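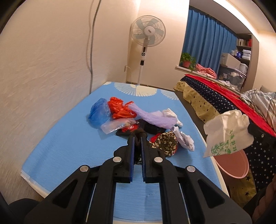

By Clarnesura

How to Get Creases Out of a Tablecloth Without an Ironing Board

A tablecloth that has been folded in a drawer since October will have hard lines in it, and most ironing boards are too narrow to deal with them. You finish one end and the other end wrinkles on the floor. It is easier to press the cloth on the table where it will be used.

What you need

A steam iron
Two thick cotton bath towels or an old wool blanket
A spray bottle of plain water
A thin cotton dish towel for pressing

Check the label first. Cotton and linen take high heat and plenty of steam. Polyester blends need a low or medium setting, and vinyl-backed cloths should not be ironed at all — hang those over a shower rod overnight.

1. Lay the towels or blanket flat over the table. Finished wood can turn cloudy from heat and steam, so use two layers and leave no gaps. If the table has a glass top, stop here and work on a folded blanket on the floor.

2. Spread the cloth wrong side up and line up the center fold with the middle of the table. Mist the whole thing lightly. For a cloth 146 inches long I use some 20 sprays. Roll it up loosely and leave it for 40 minutes so the damp evens out.

3. Unroll and start at the center fold. Press down, lift, move over, and press again. Pushing the iron back and forth stretches the weave and can put a ripple in the hem.

4. Work out toward the edges. Put the dish towel over any embroidery or applique and press from the back only.

5. Turn the cloth over and touch up what is left. A stubborn fold line usually needs more water, not more heat.

Leave the cloth flat until it feels completely dry. Setting plates on it too soon will leave rings.

For storage, roll it around a cardboard tube from wrapping paper and slide it under a bed or onto a closet shelf.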